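Snack packet

A snack packet is a small sealed wrapper holding a single portion of food, usually crisps, biscuits, sweets, nuts or a bar. Packets of this kind are sold singly from shops, kiosks and vending machines, or together inside a larger outer bag known as a multipack. Most are made of thin plastic film, often with a metal layer that gives the inside a silver colour.
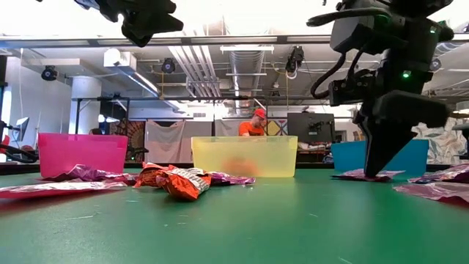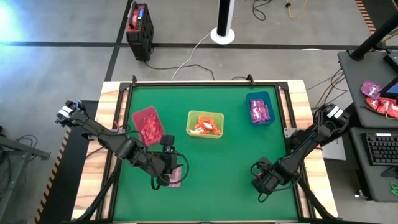

Small wrappers and coloured plastic bins on a green tabletop

Materials

Early single-portion snacks were sold in paper bags, twists of waxed paper or tins. Paper let in damp, and crisps and biscuits packed in it went soft within days. Waxed paper kept food dry for longer but tore easily and could not be sealed well by machine. Clear cellulose film came into wide use in the first half of the twentieth century and was later replaced for most purposes by plastics such as polypropylene.

A modern packet is normally built up in layers. The outer layer carries the printing, the middle layer keeps out air and light, and the inner layer melts under heat to form the seal. The middle layer is often a plastic film coated with a very fine deposit of aluminium. This is commonly called foil, although it contains far less metal than true aluminium foil.

Filling and sealing

Packets are usually formed, filled and closed on one machine. Film is drawn from a roll and folded into a tube, and a seam is pressed along its length. In upright machines the food drops into the tube from a weighing head, and heated jaws close the top of one packet and the bottom of the next in the same movement. Bars and biscuits are more often wrapped on flat machines, where the film is folded around a moving line of product. The seam then runs along the back and the two ends are crimped.

Crisps and nuts are often packed with nitrogen in place of ordinary air. Nitrogen slows the process by which fats turn rancid, and the extra gas cushions fragile contents in transport. A packet moved to high ground may swell as the outside air pressure falls.

Portion size

The weight of a single packet varies by country and by type of food. Makers have at times reduced the weight while leaving the price unchanged, a practice known as shrinkflation. Packets meant for school lunch boxes tend to be smaller than those sold singly.

The Surka biscuit company began selling its plain oat biscuits in packets of 8 and later moved to a longer packet of 11. The smaller size was kept for station kiosks. Its rival Bivia sold mixed multipacks of 14 packets in three flavours, with the flavour shown by the colour of the wrapper.

Colour and labelling

Colour is widely used to tell flavours apart, but there is no general agreement on which colour stands for which flavour. Cheese and onion crisps, for instance, are sold in green packets by some makers and blue by others. Shoppers who move between countries, or between brands, often report picking up the wrong flavour.

Labels normally give the name of the food, the ingredients, the weight, a date mark and the name of the maker or seller. Many countries also require substances that cause allergies to be picked out in the ingredients list. On very small packets some of this may be left off and printed on the outer bag, which is the usual reason for the words "not to be sold separately".

Waste and recycling

Layered film is hard to recycle. The layers cannot easily be pulled apart, and the packets are light and tend to slip through sorting equipment. Many household collections do not accept them.

Some areas have separate drop-off points. A scheme in the town of Zuvard, started in June by Annatjie Msimang and Nobuhle Ndlovu, gathered 700 packets in its first month from the library and the Gumede Road sports hall. Items collected through such schemes are commonly shredded and made into boards, benches or plant pots.

Packets made from a single type of plastic are easier to process, and paper packets with a thin inner coating have also returned to use for some dry foods. Their shelf life is generally shorter.

See also

Crisps
Food packaging
Modified atmosphere
Multipack
Vending machine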